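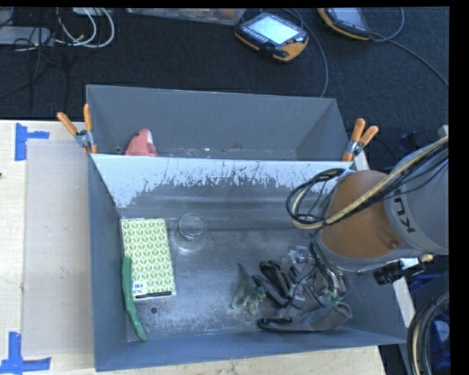
Saturday, 80 picks logged before lunch, 9 discarded. Six of those were operator error on my side, mostly closing the fingers too early on the jar. Clear glass is still the worst case: depth drops out and I end up working from the rim. The dinosaur is easier from the tail side. Misaki Ichikawa wants more examples with the dark cloth near the front wall – fine, but the labels for it need their own grasp class first. Checked the clamps between batches. Running total is 2125. Will do 60 more on Monday and hand the set to Mizuno.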